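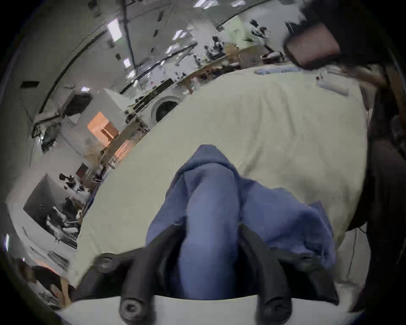

*Blue cloth bunched up in the fingers, over the cream fabric*

**Gripper says it's holding cloth when it has dropped it**

**veststead_bench**

We use a pair of hand-held grippers to record laundry folding for a robot. The software (Plandarico) logs a "hold" whenever the fingers close on something. On Saturday I checked 88 clips by eye and in 43 of them the log still said "hold" after the cloth had slipped out. Support told me to recalibrate. I did, twice, and got the same rubbish.

It's worst with thin stuff pulled tight between both hands. Bunched cloth seems better, though I haven't tested that properly.

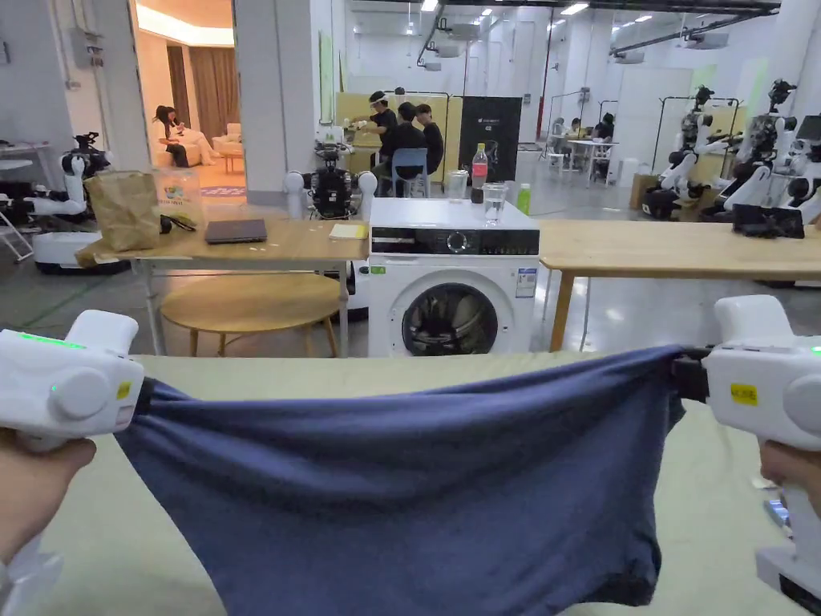 *Both grippers on the navy garment, the kind of two-handed stretch I mean*

Is this a known fault, or am I meant to believe it's the way I hold them? We have over 2000 clips logged like this and I'd rather not bin the lot.

---

**Grirnwood**

Recalibrating is what they tell everyone. If the log only goes by how far the fingers have closed, one layer of thin fabric and no fabric at all will look nearly the same to it. No amount of calibrating fixes that.

Try closing them ten times on nothing and ten times on one layer, and compare the numbers. If they overlap, stop trusting the "hold" column. I'd keep the video and redo the labels by hand, starting with the stretched ones. Tedious, but I wouldn't let a robot learn from what you've got now. It'll happily carry on folding thin air.

Check the finger screws too. A loose one will shift the closed position.

---

**ayele-lab**

Had this. Turned the threshold up to 70 and it went away.

---

**veststead_bench**

Went away, or stopped being logged? At 70 mine misses real grips as well. Ran the ten and ten test this morning and the numbers do overlap. Screws were tight. Relabelling by hand, then.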